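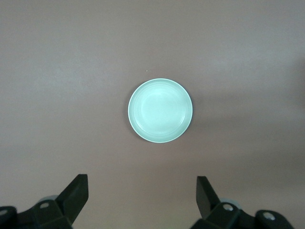 Opinion > Automation > Household chores

Clearing a table is a poor benchmark for home robots, and I wish suppliers would stop quoting it. The usual test counts objects moved per hour, with no penalty for where the gripper touches them. A small round dish with a low rim, alone on a plain matte surface, is about as kind as the task gets: nothing to avoid, nothing inside to spill. The fingers can open far wider than the dish, so reach is settled. What remains is height. Close too high and the pads miss the rim; too low and they press on the table.

At Riltthorpe we logged 1492 attempts at single-item clearing, and 116 needed a person to step in. That is tolerable on a shop floor, where someone is paid to stand nearby. In a kitchen it means the householder is on call – and a householder can clear a table unaided.

My view is that machines can do parts of chores today. I would not buy one for a whole chore until the stoppage rate is published beside the speed.

Comments (3)

Csenge Kelemen: Were the stoppages mostly thin items?

Győző Oláh: Our Zolier unit copes with bowls. Saucers, no.

Marianna Pietrzak: Publish the cleaning time as well, please.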